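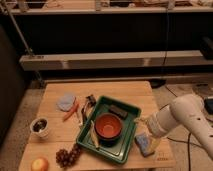
Tabletop cell: maintenance notes, 4th June

The tabletop cell at Paststead has been back in service since the spring shutdown, and the procedure for looking after it has changed enough that the old wall sheet should be thrown away. What follows replaces it. The new sheet is in the Ladusia folder under "cell care," and a printed copy hangs by the door.

Mounting and base

The arm base bolts are now checked with a torque wrench every 500 operating hours. The old practice was to check them by hand when the arm sounded wrong, and by then the zero position had usually drifted. Mark each bolt head with paint pen after tightening. If a mark has moved at the next check, replace the bolt and its washer and write the position in the log. Do not reuse washers from the spares drawer; half of them are from the previous base plate and are too thin.

Power must be off at the wall switch before anyone reaches behind the base. The stop button holds the joints but leaves the controller live.

Cables

The arm cables run down to the floor on the right side of the table. They need a loose loop at the bottom, large enough that the arm can reach the far left corner without pulling on the connector. After any move of the table, jog the arm by hand through the full range at low speed and watch the loop, not the gripper. Twice in October the cable was pinched under a table leg after cleaning, and both times the fault showed up as a joint encoder error – the controller has no separate message for a damaged lead. Check the cable first when that error appears.

Gripper

The finger pads are a wear part. Riltex supplies them in sets of 4, and one set is expected to last 700 picks on mixed objects. Hard or sharp-edged items shorten that. A bad pad is easy to spot: the surface goes shiny, and smooth objects rotate in the grip when the arm lifts. Change both fingers together. Clean new pads with alcohol, let them dry, then run the open and close cycle 40 times with nothing in the gripper before the width calibration. Calibrating straight after fitting gives a reading that shifts within the hour.

The gripper screws take thread lock, medium strength, one drop. More than that gets into the slide.

Table and tray

The table is part of the cell and should be treated as such. It has to sit in its taped position before calibration, and the tape on the carpet has to be renewed when it starts to lift. Carpet is a poor floor for this job. The legs settle, so the table height is measured at all corners once a month and the value entered in the controller as the work plane.

Test objects go on the table for the pick check after every service. Use a mixed set: something soft such as a cloth or sponge, something round, something long and thin, and at least one metal tool. The tray stays near the middle. It does not need to be square to the table edge, and a small angle is in fact preferred, as a square tray hides errors in the wrist rotation.

Wipe the tray before the check. A glossy surface shows fingerprints to the camera as edges, and the planner then tries to avoid them.

Software

The cell still runs the Baxter profile. The name is left over from an earlier installation and refers only to the settings file. Back up that file before loading any update, and keep the previous two versions. After an update, confirm the speed limit by reading it from the controller screen; the last release reset it to the factory value.

Log entries

Record the hours, the part changed and the calibration values before and after. Entries that say only "serviced" will be sent back. Spare pads and fuses are ordered when the second-to-last set is opened, and the order number goes in the same line of the log.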